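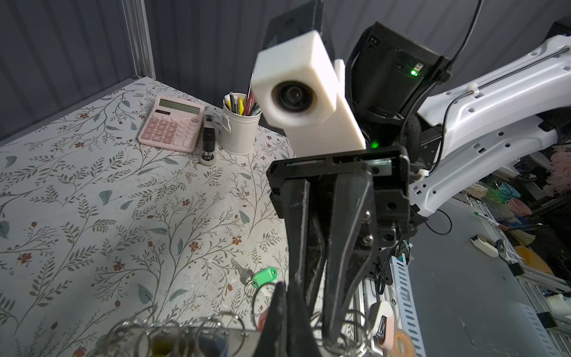
About Undholm

Most sports sites tell you who will win. We have our doubts. Undholm is a small hockey and winter sports newsletter run out of Plenenthorpe, and we started it in July after reading one too many "can't miss" previews.

821 shares | 14 comments
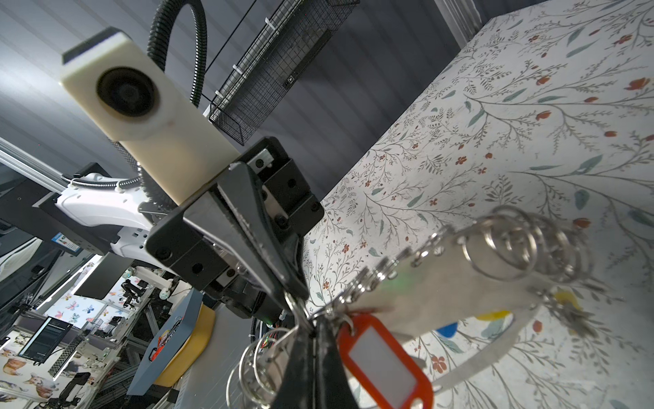
Keys and split rings in a gripper.

We went back through 505 published predictions from last season. Few aged well, ours included. We don't sell picks, and we don't trust people who do.
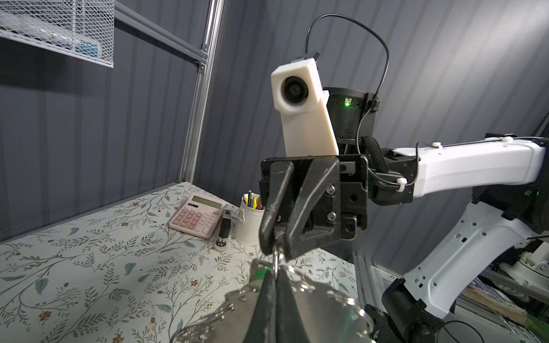

That goes for power rankings too. If a writer can't explain a number, we leave it out.

This site uses cookies. Accept | Settings

Recent
Mergate's goalie problem
Is the Oda Cup worth watching?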